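Kevent Community Help > Workshop and Making > Home Robotics

Hand-held gripper keeps letting go of shiny cardboard boxes, and the fingers don't stay parallel

Asked by Matvii Derkach
Viewed 643 times
3 answers

Hello everybody, first question here, so please forgive me if it's long. I've been building a hand-held gripper at the shared workshop on our street (Lornov, if anyone knows it) since September. You hold it by a handle, squeeze a trigger, and two fingers come together on a linkage. The plan is to get comfortable with the mechanism by hand first and then bolt the same jaw onto a small arm at home, with a servo doing the squeezing. The arm is only half built and lives under my bed for now, so let's leave it out of this.

The fingers and the linkage arms are printed in black plastic. The pivots are bolts straight through printed holes. The inside faces of the fingers have printed ridges on them, and I was very proud of those ridges until I tried to use them.

It picks up a sponge, a wooden block and a rolled up sock with no trouble at all. What it will not hold is a small glossy carton, the kind that a tube of cream comes in. I squeeze, I lift, and somewhere on the way up the box either slides down out of the fingers or swings forward around the middle like a gate. If I squeeze harder the sides of the box cave in and it slides anyway. And when I look closely, the finger tips touch first and the base of the fingers is hardly touching at all, so my "parallel" fingers are making a bit of a V.

I've tried squeezing harder (crushed box), sandpaper on the ridges (maybe slightly better? I wanted it to be better so I don't trust myself) and a rubber band around each finger, which held nicely for one evening and then rolled off the ends.

Should I be looking at the surface of the fingers or at the linkage? I don't want to reprint everything if a bit of tape would do it. I do have access to a decent printer and a drill press, and I can get to the hardware shop before they close at six.

Comments on the question

Yurii Zinchenko: How much can you wiggle a finger tip side to side with the trigger held shut?

Matvii Derkach: More than I'd like to admit. I just measured it and it's 4 mm at the tip. Is that a lot?

Yurii Zinchenko: Yes :)

Answer by Santosh Maurya (reputation 3114)
Marked as accepted

Welcome, Matvii, and please don't apologize for the length, it makes it so much easier to help! I think you have two problems holding hands, and the wiggle is the one to fix first. If your pivots are loose, any grippy surface you add is going to be pressed on at an odd angle and you'll never find out how good it is.

So, the linkage. Bolts running straight in printed plastic feel great on day one, and then the holes go slightly oval, every hole adds its own little bit of slop, and by the time you get out to the finger tip all those little bits have added up. That's your 4 mm, and I'd bet a good part of your V as well. When the finger meets the box it tips until all the slack is used up, and only then does it start pushing.

What I'd do is open the pivot holes up and press in brass bushings. You don't need anything fancy, plain sleeve bushings from the hardware shop are fine (I get mine at Levchenko, from the drawers near the back, and they let you bring a bolt and try it in the hole before you buy). Print the hole a touch undersize and ream or drill it to fit. Don't try to melt them in with a soldering iron the way you would a threaded insert. I did that on my first one and every single bushing went in crooked, and a crooked bushing is worse than none. Use the drill press as a press, with the motor off and a flat piece of wood on top of the bushing, and go slowly.

Then put a thin washer on each side of each pivot and use a lock nut. Tighten until the joint binds and back off until it just swings under its own weight. Do this one joint at a time, with the others apart! If you put the whole thing together and then go looking for the tight joint you'll be there until supper.

Next thing, check that your link holes match. For the fingers to stay parallel, the two links on each side have to be the same length from hole center to hole center, and the distance between the pivots on the body has to be the same as the distance between the pivots on the finger. The easiest check is to stack the matching links on top of each other and push a bolt through both ends. If the second bolt doesn't drop in by itself, you've found something. Mine were off because I'd printed one link lying flat and the other standing up, which I did to save room on the plate and have regretted ever since.

Now the surface. Ridges are fine, I like ridges, but think about which way they run and what they have to bite into. Coated cardboard has nothing for hard plastic to dig into, so all you get is the tips of the ridges skating on the gloss. Softer plastic helps a lot. If your printer can manage a flexible filament, print just the finger pieces in that, and leave the links in the stiff stuff. Keep the ridges and make them a bit finer. The softer finger will give a little and lie along the side of the box, and you'll find you can squeeze less. I would really try to squeeze less. A carton that's bowed inward in the middle is only touching you at its edges.

And last, the swinging like a gate. That part is mostly where you take hold of it. A tube in a box has nearly all its weight at one end, depending on which way up it went in. Hold the box on the table between the fingers, lift it just barely, see which way it wants to turn, set it down and move your grip toward the heavy side. It feels silly to be practicing how to pick up a box, I know, but you'll need to know this anyway once a servo is doing it and can't feel the swing for you.

Come back and tell us how it goes, I'm curious!

Comments on this answer

Matvii Derkach: Thank you so much, this is more than I hoped for. Stacked the links tonight. The second bolt did NOT drop in. Reprinting all of them flat.

Dehua Yan: Agree with everything except the lock nuts. I use two plain nuts jammed together so I can take it apart more often without wearing them out. Lock nuts are fine if you're not a fiddler.

Santosh Maurya: I am a fiddler and I have a jar of dead lock nuts to prove it, so fair enough.

Answer by Lukian Prokopenko

just use a stronger spring. or hot glue on the fingers, let it set, done. worked for me on a Grenard kit

Comments on this answer

Dehua Yan: The asker says the box already caves in, so a stronger spring would make that part worse. The hot glue idea isn't bad for a quick try, though it peels off smooth plastic after a while.

Lukian Prokopenko: ok fair, didn't read the bit about the box. rough it up first and the glue stays on longer

Answer by Matvii Derkach (asker)

I hope it's all right to answer my own question. Santosh gets the check mark, I only wanted to write down what I ended up doing, in case somebody else is standing in the same spot with a crushed box in their hand.

The links are all reprinted lying flat, from the same file, in the same batch. They stack properly now. Brass bushings in the pivots, pressed in with the drill press and the block of wood. I spoiled one by being impatient and had to drill it out. I went with Dehua's jammed nuts in the end, as I am very much a fiddler.

The wiggle at the tip is so small now that my ruler is no use for it, and I'd need to borrow calipers to give you a number. The V is gone as far as I can see by holding it up to the window.

For the fingers I kept black and kept the ridges, finer than before. I did try Lukian's hot glue on the old pair while I was waiting for the bushings, and it was a nice cheap way to find out that softness mattered more than roughness. I'd recommend it to anyone as a test, just not as the final thing.

Then I did the practice Santosh suggested, with the cream box out of my own bathroom cabinet. It's a glossy one with a cartoon mouse in a red hat on it, and it was by far the worst of the lot with the old fingers. I took hold of it down by the bottom edge, lifted, and counted slowly. I did 13 lifts and it stayed put for 12 of them. On the other one I had grabbed it too high and it did the gate thing again, so that one is on me and my hand, I think, and the fingers can't be blamed.

Two small things I would do differently. I'd leave more room between the linkage arms and the handle, as I've pinched my glove in there more than once. And I'd print a spare of each link from the start, while the printer is warm and the settings are right, instead of coming back for them a week later.

The servo is next. I've been told to limit how far it can close before I worry about how hard it pushes, and I'll open a new question for that so this one doesn't turn into a diary. For now I'm keeping the same carton for all the trials so I can compare like with like, and holding it upright and square between the fingers before every lift.

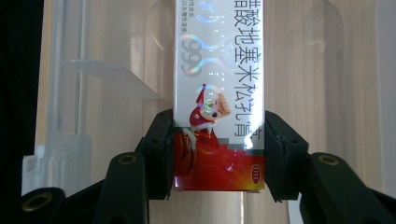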